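Spent most of this week on the bin picking cell, so a few notes while I still remember what I did. The arm is a KUKA, the job is bars out of a bin, one at a time, red or green, in any order. Cell name is Preken, if you've read my older posts.

1/ First thing was the bin. It had crept. The taught position for the front wall was off by enough that the fingers brushed it on low picks. Bench top is wood and the bin sits right on it, so all the holding is done by clamps.

2/ I took the clamps off, cleaned the wood under them, pushed the bin back to its pencil marks and clamped it down again. Tightened one side a little, then the other, then back to the first. If you crank one side all the way down first, the bin turns on you.

3/ After that I retaught three corners of the bin. Slow jog, pointer in the gripper, touch, record. Then I drove to the fourth corner without teaching it to see if the math agreed. It did on the second try. On the first I had the wrong tool selected.

4/ Check your selected tool before you touch anything up. I have this on a sticker on the pendant and I still got it wrong.

5/ Next, hoses. The small ones that go to the gripper need slack for the wrist to turn, but a loop that's too big will catch on the bin wall. I turn the last axis to both ends of what the program uses, by hand at low speed, and watch the loop the whole way. Then I do it again with the arm down in the bin.

6/ Same for the cables up on the arm. Cable tie snug enough that the bundle can't slide, loose enough that I can still turn the tie with two fingers. Cut the tail flush. A long tail will scratch the next person who reaches in there.

7/ Gripper next. Two screws on the finger brackets had backed out. I pulled all of them, wiped the threads, put on medium threadlocker and let it sit overnight. Triin Paulauskas checked them in the morning with the small torque wrench and made a paint mark across each head. If the paint line is broken, the screw moved. Easy to see from outside the cell.

8/ Finger tips. I close the gripper on a feeler gauge to see if the tips meet square. They were a hair off, one shim fixed it. Worn tips still grab a bar fine in the middle of the bin. You find out they're worn when a bar is lying up against a wall.

9/ So that's how I test. I don't scatter the bars nicely. I put them along the walls, end to end, one leaning on another, and run it from there at 10 percent with my hand on the stop. 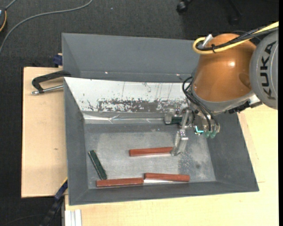 10/ Once the slow run is clean I go up in steps and let it run 200 picks at working speed. Bars get dumped back in by hand. Boring job, bring coffee. I log every miss with where the bar was lying. Last time, in October, nearly all the misses were in one corner, and that was the bin having moved again.

11/ Someone at Urnau asked why I don't bolt the bin down. We swap bins for different parts, and the clamps let me do that without drilling the bench again. A proper locating plate is on the list. It has been on the list a while.

12/ Routine from here: look at the paint marks at the start of every shift, wipe the tips, tug on the clamps. Every 800 picks, touch the pointer to one corner and compare it with the saved number. If it's off, reteach all three. Don't nudge the one.

13/ Backup of the program and the tool data is saved before and after. Two copies, one in the cabinet. The old one from before this work is still there too, don't delete it please.

14/ Still open: a faint click from the gripper when it opens all the way. Doesn't affect the pick as far as I can tell. I'll pull the linkage when the new pins come in and post what I find.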